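README: Ellel faux flower and leaf set

Hi, and thanks for opening the text file first! I'm Roksolana Holovko, and I look after the artificial flower pictures in the Ellel folder. I've been collecting fake stems for longer than I'd like to admit, and at some point the shoeboxes needed an index. The index needed pictures, and the pictures needed a readme, so now you have all three.

The set is about sorting and tidying artificial foliage on a plain tabletop. Blossoms, sprigs of leaves, something to put them in. If you're planning on making wreaths from it you'll be disappointed, but if you want to see what a rose leaf sprig looks like lying flat on white, you're home.

What's in the folder

There are 284 pictures in total. The folder called sorted has 220 of them, which have been through my labels and then through Annelore Ackermann's, and the rest are in a folder called later. I do mean to get to later. Annelore has asked me about it twice.

Every picture has a line in labels.csv with these columns:

file: the name of the picture
session: a letter, a through e (5 sessions, all in September)
blossom: the color group of any flower heads, or blank
foliage: rose, plain, mixed or unsure
container: basket, tray, other or none
note: whatever I felt like typing

The note column is a mess and I'm leaving it that way. Some of it is in Ukrainian, some of it is shopping lists.

How I label a sprig

A sprig is one piece of stem with its leaves still on, however many leaves that is. It doesn't matter if it's long and airy or a tight little cluster, one stem is one sprig. A leaf that has come off by itself goes down as a single leaf, and I'd like to apologize to Malte Rathjen, who labeled the first session by counting every leaf as its own item and had to do the whole thing over.

Toothed edges are the first thing I look for. My rose leaves have a fine saw edge, and once you've spotted it on one you'll see it everywhere. The way the leaves sit helps too: a big one at the tip, then a pair, then another pair lower down.

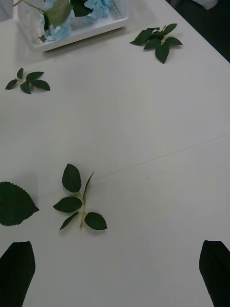
Container rules

Baskets and trays get separate labels, even when they're both pale and shallow and doing the same job. Lattice or holes in the sides, call it a basket. Clear and solid, call it a tray. From some angles you only get a strip of rim and then it's a judgment call, so put your best guess in the container column and a question mark in the note. I went back and forth on merging the two, and Eckhard Oltmanns still thinks I should have. He may be right! If it bothers you, do a find and replace and you're done in ten seconds.

Things inside a container count as "in" even if they poke out over the rim. Hydrangeas nearly always poke out. They're the puffiest things I own and they refuse to lie down politely next to anything, so the blue ones get "in" if most of the bunch is inside. Same with a leaf draped over the blossoms.

Anything lying on the table is "out", and I don't have a label for "almost in". Please don't add one.

Color names

I kept these short on purpose. Blue covers everything from the palest powder blue to proper sky blue, because Štefánia Zeman and I tried splitting it and couldn't agree with ourselves from one evening to the next. Green isn't a color label at all, it would be on practically every line. Stems can be yellowish, pale or green and I don't record any of that.

If only a bit of a flower shows, label the color anyway. Petals in a stack look a lot like folded fabric when you see only the corner of them, so if you aren't sure it's a flower, write unsure in the note and carry on. When a rose sprig is lying by itself with plenty of white around it, that's the easy kind, and I suggest starting with those if you're new to the set.
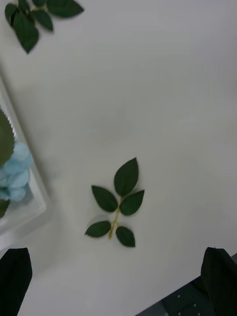

Known problems

Sessions b and c have a few swapped file names. I fixed the ones I found.

"Plain" in the foliage column was meant for smooth-edged leaves, but in session a it got used for anything dark green. Trust it less there.

About 10 lines have a blank container where it should say none. Treat them as none.

Blurry sprigs at the sides of a picture are labeled only if I could tell what they were. Annelore is stricter than I am about this, so the two passes don't always match. Her version wins.

Using it and sending fixes

Use the pictures for whatever you like, craft blogs and class projects included. A mention of the Ellel set would be lovely but I won't come knocking. If you pass the folder on, pass this file on with it, otherwise people write to me asking what "in" means.

For corrections, send the file name, the column and what you think it should say. One line per fix, please, in a plain text file. I usually go through them in the evening after eight, with tea, and Malte merges them whenever he's around. New pictures are welcome too as long as the table is plain and the foliage is fake. Real leaves curl up and change color on you, and I have enough trouble with the blues.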